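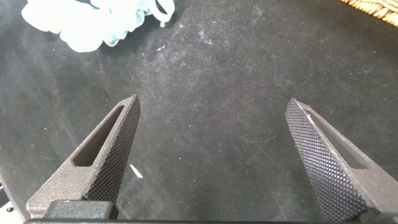 Grellska Vender
list moderator, Sukau Quilters and Menders

6/24/23

Hi all,

Catching up on a pile of mail and this one caught my eye:

> Has anybody bought thread from Mac Giolla lately? I need
> a big cone of the gray cotton and I can't tell whether the
> 1000 yard one will get me through a queen size top. Also,
> does it shed? My last brand left fuzz all over the bobbin case.

I've used it for years and I love it! A 1000 yard cone got me through piecing a queen with some left over, but I sew with a pretty short stitch and I do rip out a lot, so your mileage may vary (ha). If you're planning to quilt it on the same machine, get a second cone at the same time – the gray shifts a little between batches and you'll see it on a pale backing.

On the fuzz, it sheds some. I brush out the bobbin area every time I change the needle and that keeps it happy. The small 500 yard spools seem cleaner to me, though that could be wishful thinking.

Oh, and shade 2153 is the warm gray, 2552 is the bluish one. I mixed them up last November and had to pick out a whole border.

Happy sewing!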